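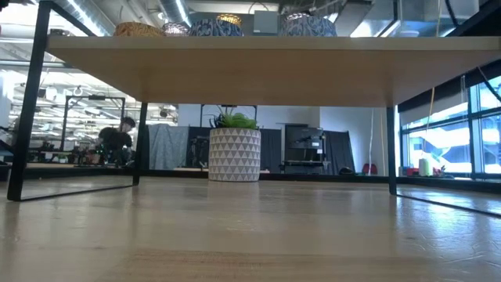
Friday. My holiday pay has become a philosophical question. I asked Garnis (payroll, allegedly) how many days I had left, and Garnis replied that it depended what I meant by left. I had gone up to the meeting with the number written on my hand, like a schoolboy, and sat through the whole thing staring at a low pale table on black metal legs with five woven containers lined up on top, wondering whether one of them was where they kept the unused leave. My number was six. Theirs was three. The difference, I was told, is that I changed to a four-day week in the spring, and the system had gone back to January and thought again about everything.

I said that days I had earned on full time ought to stay earned. There was some nodding. Stavros Petek, my manager, nods at everything, including the fire alarm. He said he would take it up with Celtow, the people who own the software, and I said the software wasn't the one who had signed my contract. That went down less well than it had in the shower.

Looked up the contract again at lunch. Page 20 says holiday is "calculated in accordance with company practice". Company practice is on the staff site, under a link that takes you back to the contract. I went round twice before I noticed my soup had gone cold.

Irik from the warehouse had the same thing last year when he dropped a day to look after his dad. He kept every email and printed them out, 35 sheets, and put them on the desk of whoever was in that morning. He got his days back inside a week. I asked if it was the argument that did it and he thought it was more the stapling. He has offered to lend me the stapler.
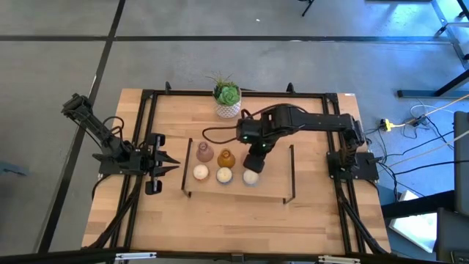
Later, 10 p.m.

Wrote to them after tea. First draft was more than a page and used the word "frankly" in two places, so I took that out and also the bit about my grandmother. What's left is quite short. It asks for the sum they used, the date they used it from, and which line of my contract lets them do it backwards. I read it aloud to Hollis, who was asleep on the ironing, and he didn't object. He is a cat and on a zero-hours arrangement himself.

I copied in Stavros, then uncopied him, then copied him in again. He isn't a bad man. He once let me go home early because I looked "a bit grey", and it was only the lighting.

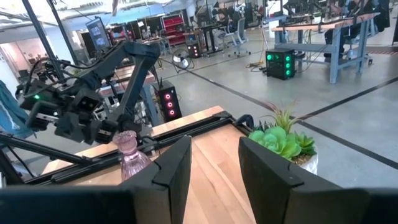 Anyway it has gone, and I had an automatic reply within the minute thanking me for my patience, which seemed hopeful of them. The person who deals with holiday queries is on holiday. I would love to know how many days she's got.

Must remember to ring the union in the morning, if I'm still a member. I think the money comes out but I couldn't swear to it. Also bins, and soup.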